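News from the robotics club: the autumn project has started

After the summer pause our club is meeting again, and I am glad to write that the room was quite full on the first evening. Several members asked me what we are going to do this term, so I will try to explain it in this issue.

The project is called Lenen. It is a pick-and-place task for a robot arm with a gripper, and for the moment all the work is done in simulation. The arm must come to a block, find two small parts on it, take them one after the other and bring them to a tray. It sounds easy when I write it like this. In practice the second part is very close to the first, and the fingers have little space between them.

We are divided into two teams. Team Samir is led by Othmane Ghoneim and prepares the movement of the arm. Team Soderis, with Yeison Agudelo, is responsible for the virtual world: the block, the small parts, the light and the view from the wrist. Each team has five members, and there is still place for new people in both of them.

During the last two weeks Team Soderis was working on the wrist view. They wanted to see the fingers and the target together at the moment before the grasp, and this needed many small corrections of the angle. In the present version the two fingers point at the block, and the small brown and white parts are visible just beyond the tips. The colours of the block and the background are kept very plain. Yeison prefers to add textures only when the movement is good enough, and I think he is right.

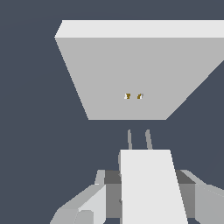 What comes next

Team Samir is now writing the approach in six steps, from the rest position to the closed gripper. Othmane asks that everybody who changes a step writes a short note in the common notebook, with the old value and the new one. Last year we lost nearly a whole evening looking for a number which somebody had changed with good intention.

In October we want to show the simulation at the Rorkeo student day. Every club has nine minutes for its presentation, questions included. We did not decide yet who will speak. If you have never presented before and would like to try, please tell Othmane or Yeison after the meeting, and they will help you to prepare.

Practical information

The next meeting is on Friday, September 9, 2022, in the computer room on the first floor. Please bring your own laptop if you have one, and install the simulator at home before you come, as the download is slow when we all do it together. The instructions are in the club folder, under Lenen. Beginners can share a computer with a member of their team.

Members who still have the cables from the spring workshop are kindly asked to return them on the same evening.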